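Desjardins opens its doors, a crack

The invitation said "see how a ruler is made," and I went because I have bought a lot of bad rulers. Desjardins makes school and office supplies in a long brick building behind the Grivska freight yard, and once a year, in February, it lets the public in. Admission is free. Parking is not, and the lot was full by 9:30 in the morning.

I should say where I'm coming from. I teach drafting to adults two evenings a week, and I have a drawer of clear plastic rulers that don't agree with each other. Put two of them edge to edge and the marks start out friendly and drift apart by the time you get to the far end. So when a company tells me its rulers are "classroom accurate," I want to know what that means, and I want to hear a number.

The molding room

Our group had 15 people in it, which was too many for the walkway. The guide, Augustina Asante, has worked in the molding room for years and plainly knows it well, but she had to shout over the presses and those of us at the back got maybe half of it. What I did catch was good. The clear plastic arrives as pellets, gets dried overnight, and goes into the mold hot. The blank comes out without a single mark on it. I had always assumed the lines were molded in. On the cheaper ranges they're printed afterward, and that explains a good deal about my drawer.

I asked what happens if the blank is still warm when it's printed. She said it isn't supposed to be. I asked how they check. She said there was a rack, and a waiting time, and pointed to the rack. It held a great many rulers. I didn't see a clock or a tag on it, but we were moved along.

The printing line

This was the part I'd come for and we got six minutes. The line that day was running a 30-centimeter model called the Gonen. The sign over it claimed 434 rulers an hour, and it may well do that when visitors aren't leaning on the rail. The ink goes down in one pass. A second station cures it. At the end the rulers drop into a tray, face to face, and if you have ever wondered why a new ruler sometimes has a scuff through the 7, I suspect the tray.

I'll give them credit for the samples wall. They hang up old stock going back decades, yellowed and warped, with no attempt to flatter it. One had lost nearly every line between 4 and 11. A woman in our group said she had used that exact kind as a kid, and I believe her.

The checking bench

Here I finally got my number, or part of one. Finished rulers are compared against a steel master, and anything out by more than half a millimeter over the full length is rejected. That's fine for underlining a heading. For drafting it's too loose, and I said so. The answer was that drafting customers should buy the Skitevham line, which costs more and wasn't running. The rejects bin had a lid on it. I asked if we could look inside and was told it was emptied that morning.

What I would have liked was a simple thing: hand me a ruler off the line and let me lay it on the steel. It would take a minute and settle the question. I hope they'll think about it for next year.

With a clear ruler you also need to look at which edge the lines sit on and whether they reach all the way to it. A gap between mark and edge is where reading errors come from, especially if you view it at an angle. The black lines on theirs are crisp enough, short and long ones easy to tell apart.

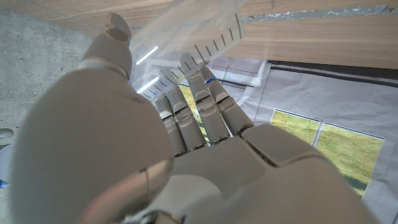

The shop

Everything ends at the shop, of course. I bought two Gonens and one Skitevham and tested them at my kitchen table that night against my own steel rule. The Gonens agreed with each other, to my surprise, and were both slightly long. The Skitevham was good. I'm keeping it. I'd still like to see what was in that bin.

Comments

papermill_jo: We were on the afternoon tour and got a lot more time at the printing line. Ask for a later slot.

T-square: Half a millimeter over 30 cm is pretty normal for school stuff. You're being hard on them.

okra77: Did they still have the seconds box by the register? I got a whole set out of it last year and they're all fine as far as I can tell.

Related

A wet morning at the pencil museum
Grivska by bus: what's open in winter
Are factory shops ever cheaper?
Steel rules, compared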